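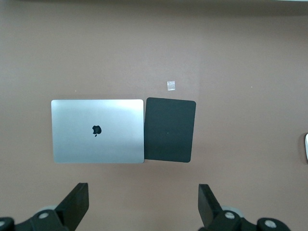 Two-finger gripper open at a tabletop, with a closed laptop and a dark pad side by side.

Bench robot code lands in Nunby, in force from March

Last updated: Feb 12, 2026

NUNBY - Refurb shops that let robot arms pick up customers' laptops have a rulebook now. Short one. The Florkosari bench handling code went out to members this morning and takes effect in March, with the first checks due before the summer.

It covers arms working on open tables with other people's electronics. Laptops, tablets, phones, drives, the pads and sleeves and chargers that come in the same box. Conveyor lines are out of scope. So are fenced cells where no person reaches in during a shift, those already sit under older machine safety rules and Florkosari says it has no wish to rewrite them.

What's new is the attention to the stuff being handled. Most robot rules are about not hitting people. This one keeps all of that and adds a long middle section about not wrecking, mixing up or losing the thing on the table.

The draft was built on handling logs from 12 sites in Nunby and Irnley. Members sent in 1238 reports of picks that went wrong in one way or another, from a scuffed lid up to a machine on the floor. Florkosari has published the total and not the breakdown by site. It did say the biggest single group was picks where two items were touching and the arm took hold of both, or took hold of one and dragged the other.

So that's the first rule in the middle section, and the one shops are talking about.

Touching items

If two items are in contact, the arm may not close on either one until they've been seperated. A person can do it, or the arm can do it with a push at low force. Minimum gap is 8 millimeters on every side the fingers will go near. If the system can't tell whether there's a gap, it has to act as if there isn't one.

That last bit caused trouble in the draft stage. Dark items on their own are fine, silver items on their own are fine, put a flat charcoal pad right up against an aluminum lid and it gets hard to say from overhead whether one edge sits under the other. Several shops wanted to let the software guess above a certain confidence score. Florkosari said no. A doubtful edge gets a nudge or a person.

Closed lids

Laptops get picked closed. Before a pick the system has to record that the lid is shut, and which way the hinge faces, and the fingers go on the short sides unless the shop has written approval for something else. No pressing down on the lid with the fingertips. No using the lid as a place to rest the gripper between moves, a habit several sites owned up to.

Anything over 700 grams has to be lifted with a slip check in the first moments of the lift. If the item moves in the fingers it goes straight back down. No second try until someone has looked at it. Under that weight the slip check is advised, not required, and there was a fair amount of grumbling about it from people who handle a lot of tablets and wanted it the other way round.

Scraps, specks and tape

A clause most people skipped on first read. Loose bits on the table, tape, film, lint, screws, label backing, have to be cleared before each batch. Florkosari's reasoning is short: clear tape is hard for cameras to pick out, it sticks to fingertips, and a fingertip with tape on it does not grip the way it was tested to grip. A screw under a laptop is worse.

Dust specks on the table surface are tolerated. Anything bigger than a grain of rice isn't. The rice is in the actual text.

Wipe-downs are to be logged. A tick and initials will do, paper or screen.

Things half in view

If the wrist camera picks up part of an object at the edge of its view and can't say what it is, the arm has to treat it as a keep-out area until it has had a proper look. That means no sweeping moves in that direction. It can back off and take a wider view, or ask.

Sites with one fixed camera overhead plus the wrist camera get some slack, as long as both agree. Sites with only the wrist camera get none.

Reaction

Rajput, the refurbisher with benches in both Nunby and Irnley, said in a statement that it supports the code and expects to meet all of it on time except the fingertip clause. More on that below. It said its own staff had been seperating touching items by hand for a while and that the cost was small, mostly a few seconds per box.

Smaller shops are less sure. One Irnley repair shop told us the gap rule alone will mean a person standing at the table for most of the shift, and if a person is standing there they might as well do the unpacking. Another said it was glad to have something on paper to show customers. A third hadn't read it yet.

Florkosari's answer to the first complaint is that the code doesn't say who makes the gap. An arm that can push things apart gently and check the result meets it fine. Arms that can't do that will need a person. It admits this favors newer kit.

Fingertips

Where most of the argument is. The code says fingertips used on customer devices have to be inspected at the start of each shift and swapped on a schedule the shop sets and then sticks to. It also says the inner faces must be clean and free of hard burrs, and that hard plastic or bare metal tips can't be used on finished surfaces without a soft layer.

Rajput wants longer to change over. It has asked for the rest of the year. Florkosari has offered sites that apply in writing an extension on the soft layer only, not on inspections. No decision on how long the extension runs. We asked, no answer by the time this went up.

People first, still

The front section is the familiar part and hasn't changed much since the draft. Stop button within arm's reach of anyone working at the table. Reduced speed whenever a hand is over the surface. Force limits on closing. Open the fingers and back away on any fault, with one exception: if something is being held, hold it and don't move, then alert. Dropping a laptop to be safe around people was judged not to make anybody safer.

Training has to be done again whenever the gripper type changes. A shop that goes from suction to fingers can't carry its old sign-offs across.

Marks and ownership

Each item needs a tag or a tray slot tied to a job number before the arm touches it. Brand logos don't count as identification. Sounds obvious. But a table of closed silver laptops with the same logo on each is a good way to send the wrong one home, and mix-ups were in the logs.

Items that arrived together, a laptop and its pad say, stay on the same job number even if they're picked one at a time and go to different bins for a bit.

Images from the wrist camera may be kept for fault finding. If a screen is open and showing anything personal the images have to be dropped or blurred. Closed lids again the easy answer.

What happens if you don't

Not law. The code is voluntary, for members, and the only penalty is losing the Florkosari mark. That said, two of the bigger contracts in Nunby ask for the mark by name, and Rajput says it will ask the same of the shops it sends overflow work to. So for a lot of small places it's voluntary in the sense that paying rent is voluntary.

Checks are by visit. An assessor watches a batch go through, looks at the tip inspection log and the wipe-down log, then sets up a few awkward layouts on the table. Items touching, something clear lying loose, an object poking in from the side. The arm doesn't have to solve them. It does have to not make them worse, stopping and calling someone is a pass.

Shops will get notice of the visit but not of the layouts.

Dates

Code applies from March. Sign-up for the first round of visits opens the same month, Nunby sites first and then Irnley. Extension requests on fingertips have to be in before sign-up opens. A plain-language sheet for bench staff is being printed, one page, both sides, and members can ask for as many as they want.

Florkosari says it'll take comments on the weight limit in the slip check clause and may lower it in the next edition. The gap rule stays as is.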